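4. Preparing the Sub-floor and Laying the First Row

This section applies to Brellen interlocking panels in the standard and heavy grades. Read all of it before opening the cartons. Panels laid over an unsuitable base are excluded from the Brornilden guarantee.

4.1 Checking the base

1. Remove all fixings, adhesive residue and old floor paint that is flaking. Sweep, then vacuum.

2. Place a straight edge on the base in several directions. Fill hollows with Sadard levelling compound and leave it to cure for the time printed on the bag.

3. Store the unopened cartons flat in the room where they will be laid. The room temperature must be at least 15 °C before work starts and must stay there until the last panel is down. 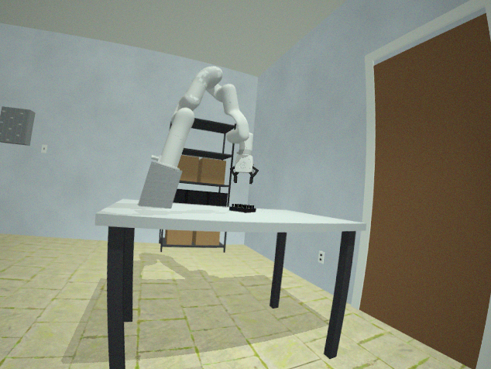 4.2 Setting out

1. Mark the centre line of the room in chalk. In rooms with more than one entrance, take the line from the entrance that carries the heaviest traffic.

2. Lay a dry run of panels from the line to each wall. Where the last panel would be narrower than 200 mm, move the line by half a panel.

3. Leave an expansion gap at all walls, columns and door frames. Use the spacers supplied.

NOTE: The gap is covered later by the edge ramp or skirting. Do not fill it with sealant.

4.3 Laying

1. Start at the centre line with the loops facing the installer. Lower the next panel so that its pegs sit over the loops.

2. Strike each joint with a rubber mallet, working from one corner along the edge. 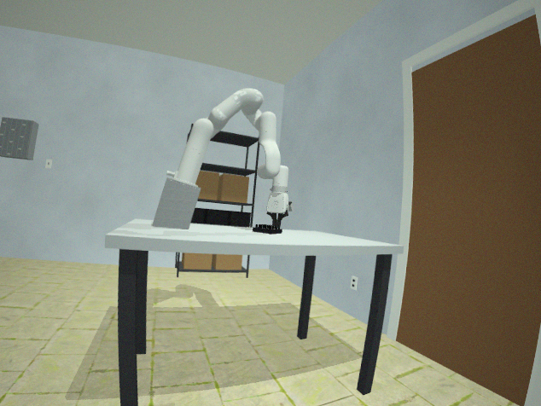 3. Complete one full row before starting the second. Check the row against the chalk line after every few panels and correct any drift at once, as it cannot be taken up further on.

4. Cut edge panels face up with a fine-toothed saw. Support the offcut.

CAUTION: Do not use a steel hammer. Cracked loops cannot be repaired and the panel must be replaced.

CAUTION: Wheeled loads above 1,000 kg require the heavy grade throughout, including ramps.

4.4 Before use

Keep vehicles off the floor until all ramps are fitted. Record the batch code from each carton on the form in Section 9.

Related items
Brellen edge ramp, straight and corner
Brellen spacer pack, 42 pieces
Sadard levelling compound
Tzanetos rubber mallet
Section 5: Ramps and Thresholds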